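How Do You Teach a Robot to Tidy Up?

Hi, I'm Noreen Doherty, and I get to teach robots for a living! My robot is called Stodik, and the thing I want most in the world is for Stodik to sort a messy bin of stuff.

So how do you tell a robot what to do? You could try writing it all down. Move left a bit, open your fingers, go down, stop, squeeze (but gently!). I tried that once for a single bottle and I needed 90 lines of instructions. Then someone moved the bottle and none of them were any good.

What I do now is a lot more like teaching a little brother to tie his shoes. I show it! I hold a gripper in my hand, which is a tool with two fingers just like the ones a robot has, and I do the job myself. A camera on the gripper records everything from the fingers' point of view. 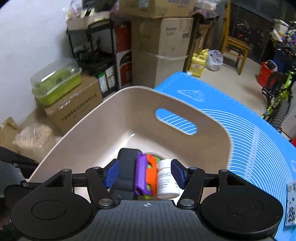 Gripper fingers open over a bin. Would you go for the black case or the white bottle?

Try it at home with a pair of kitchen tongs. Pick up a pencil, then a sock, then a grape. Did you hold them all the same way? I bet you didn't! You squeezed the grape softly and you probably turned your wrist for the pencil. You didn't have to think very hard about it, but a robot has to learn every bit of that from watching.

Some jobs need two grippers, one for each hand. Think about opening a jar, where one hand holds and the other one twists.

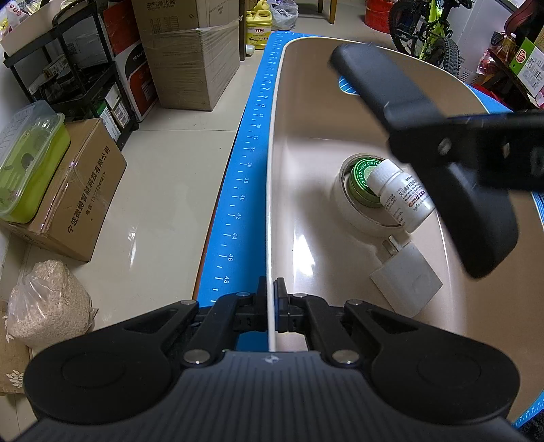 It takes lots and lots of turns, too. My friend Kristóf Kiss and I did 570 of them in February, and my thumbs were so sore! We keep changing where things go, so the robot can't just memorize one spot. After that a computer studies all the recordings and looks for patterns, like "when the fingers are on both sides of the thing, close them."

Then Stodik gets a try. The first time, it missed the bottle completely and very proudly picked up nothing. I went back and recorded more turns with bottles, and I'm still adding new ones.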